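Leludgate Bench Notes
@leludgatebench · 25 December 2025

Thread on paper grain, as I have typed the same reply to the same question too many times since September. It covers ordinary machine-made paper, the sort you get in a ream. Handmade sheets are mentioned once, near the end.

Paper made on a machine has a direction. The pulp goes on to a moving mesh as a very thin slurry and more of the fibres settle along the direction of travel than across it. That direction is the grain. It stays in the sheet however the sheet is later cut.

Two consequences matter at the bench. The sheet bends and folds more easily along the grain than across it. It also grows more across the grain than along it when it takes up water, including water from paste.

The second one causes most of the warped covers I get asked about. People blame the press or the glue. Check the grain of the cover paper, the board and the endpaper first. All of them should run head to tail.
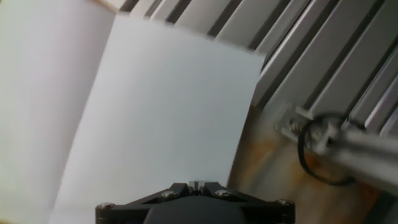 Plain white sheet.

Simplest test: bend the sheet over without creasing it and press down lightly with a flat hand. Turn it through a right angle and do the same again. The easier bend has its fold line parallel to the grain.

This works well on card and board. It works badly on thin paper, where the difference is small and you will talk yourself into an answer.

For thin paper, cut a square from an offcut and damp one side. It will start to curl into a tube. The axis of the tube is the grain direction. Mark the square before you cut it out, or you will have a correct result and no idea how it sat in the sheet.

Tearing also works. A tear along the grain runs fairly straight and a tear across it wanders. I use this on newsprint and almost nothing else. 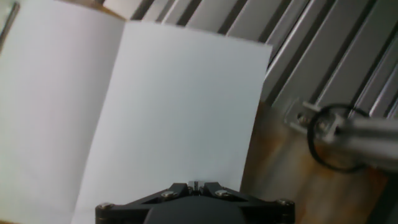

Grain in books should run parallel to the spine. When it does, the leaves drape and the book lies open with little persuasion. When it runs the other way the leaves stand up stiffly, and the inner margin cockles where the adhesive has gone in.

Plenty of commercially made books have it wrong. The sheet size suited the press and turning it would have wasted paper. I have no quarrel with that for something meant to be read once. I would not do it for a register.

Office paper is usually long grain, so folding a sheet in half to make a small booklet puts the fold across the grain. A few sheets are fine. With 20 or so nested together the booklet springs open and never really closes.

The fix is to buy the next size up in short grain, or buy a larger sheet and cut it yourself. I buy the Stunau text stock in parent sheets. It is sold in packs of 800, which I split with two other people, and the grain is printed on the wrapper.

If the wrapper has gone, look at how the size was written. One common convention puts the dimension parallel to the grain last. Another underlines it. Some sellers use neither, so test a sheet anyway.

On moisture. Leave new paper in the room where you will work on it, out of the wrapper, for a day at least. I give board three days. Paper brought in from a cold van and pasted the same afternoon will move, and it will do it overnight under weights when you are not there to see it.
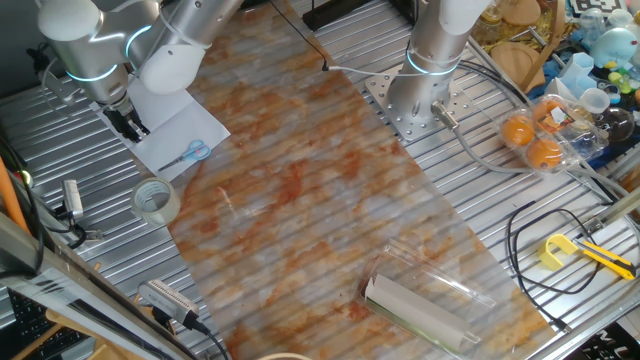
LELUDGATE BENCH NOTES / PAPER AND BOARD SECTION

Paste against PVA, as it comes up every time. Paste carries more water, so it gives more stretch and more pull on drying. PVA carries less and grabs sooner. Neither rescues a board lined with the grain crossed.

I mix the two for covering. The Yang paste powder makes up smoothly in cold water and keeps for about 7 days in a fridge before it smells. I have no view on the ready-mixed tub, having never bought it.

Counteracting a pull: line the inside of the board with paper of similar weight to the covering, same grain, same adhesive. Dry under weight between blotters. Change the blotters. Skipping the change is the usual fault.

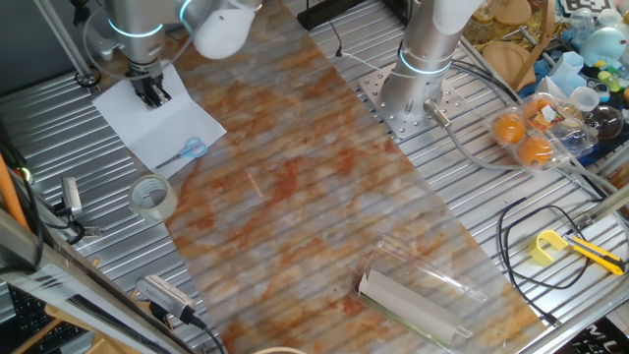 Creasing heavy stock. If you must fold across the grain, score first with a bone folder against a steel rule and fold away from the groove, so the raised bead is on the inside. Across the grain an unscored fold will crack at the surface, and printed solids show it worst.

I tried the Puner scoring board for this. It is accurate enough and the channels are too narrow for anything above a light card. I went back to the rule.

Handmade paper has much less grain, as the mould is shaken in both directions. Much less does not mean none. Test it if the job matters.

Replies are open for questions about grain. For leather, ask somebody else. Next thread will be on board thickness and joint width, once I have re-measured the samples.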